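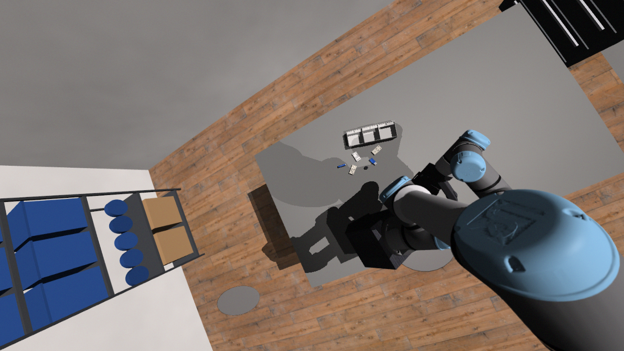

Days Out » Factories and Works » Lurnholm

We use cookies to remember which pages you have read. Accept / Manage

Lurnholm Flooring Works open morning
2023-01-26

The Petrauskas sawmill and flooring works opens to the public twice a year, once in January and once at a time when people might want to go. I went in January. The bus from Hornavcombe takes its time over the hills and puts you down at a lay-by, from which a hand-painted sign points you at a hedge. The gate is further along.

You sign in at a hatch, are given a hard hat and a pair of foam earplugs, and are then told a number of important things while wearing the earplugs. I caught "yellow line" and "fingers" and filled in the rest myself.

The tour starts in the log yard, where it was sleeting. Larch and oak lie in long stacks under sprinklers, which were switched off for the winter, the sky having taken over. Our guide had been at the works for years and had strong views on larch. It moves, apparently. It moves when you cut it, it moves when you dry it, and it will move again the first time a customer turns on the heating and rings up to complain. Oak moves too but has the manners to do it slowly.

From there you go into the saw shed, which is as loud as you would hope. A log goes in at one end and comes out as planks, and a man in a glass booth looks at each one for less time than I spend on a biscuit and decides what it's going to be. Clean boards go left, for people with money. Boards with knots go right, and used to be sold for pallets. They now go to people with more money, under the name Rustic.

The drying kilns were my favourite, mainly on grounds of temperature. There are 3 of them, each the size of a village hall and better heated than any I have been in. A good half of the party took a sudden interest in moisture content and had to be asked twice to move on.

After that comes the finishing room, where the boards are planed, grooved and oiled. The oil comes in 157 shades. We were shown the sample wall and invited to tell Warm Honey from Late Honey. A couple from Liveck who were doing up a kitchen had a short, quiet disagreement in front of the greys, and were not seen again until the car park.

The visit ends in the shop, as they all do. Offcuts are sold by the bag, and there is a chopping board at a price that made me put it down with both hands. Tea was included. The cake was extra, and was a very decent ginger one with a crust on it. I had two slices and bought a doorstop, a wedge of oak with a knot in it, so I suppose it's Rustic.

Getting there: the 207 from Hornavcombe stops at the lay-by. Walk past the hedge. Parking is free but most of it is puddle.

Footwear: closed shoes are compulsory. One visitor in canvas pumps was lent a pair of wellingtons and looked much happier than the rest of us.

Children: over eights only, and they will want to press things.

Next opening: February was mentioned, then withdrawn. Ring the works before you set out. The doorstop is excellent, though our doors all close by themselves and I'm still looking for somewhere to put it.

Days Out | Walks | Tea Rooms | Map | Contact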